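Relatório de andamento — Projeto Varela, materiais de encaixe
Período: até o fim de julho 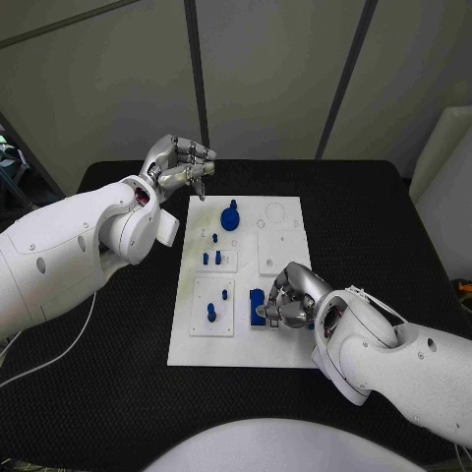 1. Onde estamos

Começo por agradecer, mais uma vez, a paciência de todos na Toltmont com as nossas idas e vindas de junho. Foi um mês comprido, com muita lixa e muita conversa, mas chegamos a julho com o tabuleiro branco e as peças azuis em uso diário, e isso já nos deixa bem contentes. O conjunto tem o disco com pino no centro, os blocos retangulares que ficam em pé, os pinos curtos e os contornos circulares gravados na própria placa, um grande e um pequeno, que servem de guia para quem ainda está aprendendo a posicionar.

O azul sobre branco foi escolha da Ngọc Vũ, que insistiu no contraste desde a primeira reunião, e agora até quem preferia o cinza (eu, por exemplo) lhe dá razão. Em cima do tampo preto da bancada, então, a placa se destaca muito bem.

2. O que foi feito

Montamos 2 tabuleiros completos na oficina da Prandura e ficamos com um terceiro por acabar, à espera de peças. Fizemos nove sessões de montagem, quase todas no sábado de manhã, quando a oficina está mais sossegada e se consegue trabalhar sem pressa. Das 100 peças encomendadas à Plidelar, recebemos 50; as que faltam são sobretudo pinos curtos e blocos.

Nas sessões fomos anotando o que agrada e o que atrapalha. O disco com pino é o preferido, porque se segura sem esforço. Os blocos pedem mais cuidado: quando a folga é pequena, é preciso manter a peça bem direita até ela assentar, e houve manhãs em que discutimos meio milímetro durante uma hora inteira!

3. Desgaste e limpeza

A placa branca já tem alguns riscos leves e umas manchas amarelo-esverdeadas perto da borda esquerda. Passamos pano úmido e sabão neutro e pretendemos testar outro produto antes de pensar em trocar o material — seria uma pena, pois gostamos muito do toque desta superfície. Os contornos gravados continuam bem legíveis, o que era a nossa maior preocupação na proposta inicial.

4. Próximos passos

Assim que chegar o restante da encomenda, terminamos o terceiro tabuleiro e repetimos as sessões com os blocos de folga maior. A Ngọc está preparando uma folha de medidas para cada furo, que seguirá com o próximo relatório. Pedimos apenas que a parcela de agosto seja mantida na data combinada, já que a Plidelar só despacha as peças depois do pagamento.

Se alguém da Toltmont quiser passar pela oficina num sábado, será muito bem-vindo, e o café fica por nossa conta.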